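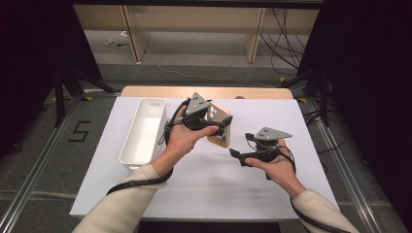
**What happens to packers when part of a line is automated?**

Most keep a job, but the tasks in it change: less lifting, more checking and clearing of faults.

### Unit 2: Womham packing hall (C. Medeiros)

- Staff before the change: 50 on two shifts. No layoffs in the first year.
- Output per station rose from 215 to 397 cartons a shift.
- New duties: restart after a stop, log rejects, swap worn parts.
- Pay grades were left as they were. Operators objected in September.

Compare with Jurketti, where fault clearing went to a separate crew. Read the Pekodis shift logs before the seminar.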